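The Troltum team wanted a tidy-up robot that could clear a coffee table. What they got in June was a gripper that wouldn't let go!
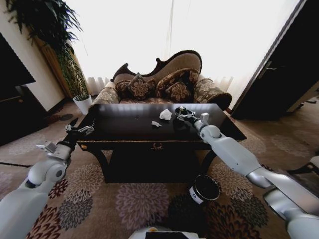 Page last changed: June, 17:24

"We'd done 90 clean runs," says the Flendari engineer. "Then the right hand just held on."

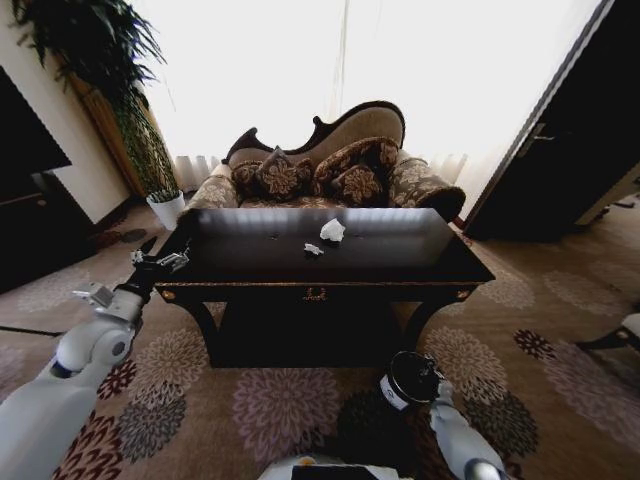 The log showed fault 3468, a release command sent and never answered. "I loved that bit, tracing it back (one loose connector!)."
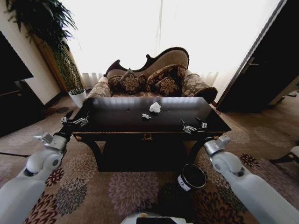 "The arms now stop dead if a release goes unanswered, and you walk in only once the power's off."

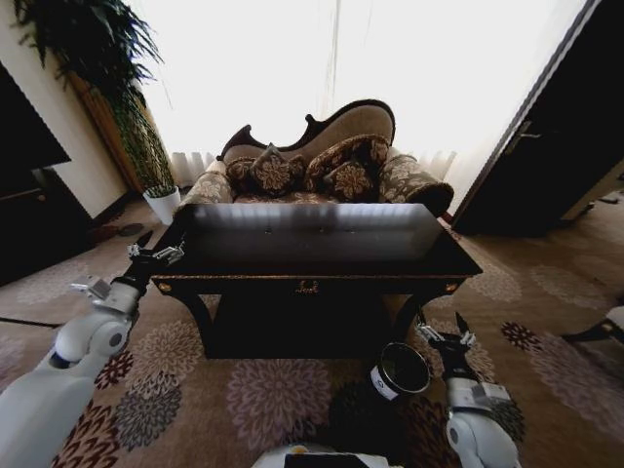
Both arms at the console table, with a bucket-like container on the carpet.

Tissues are still her favourite test. "They're brilliant, every one crumples differently."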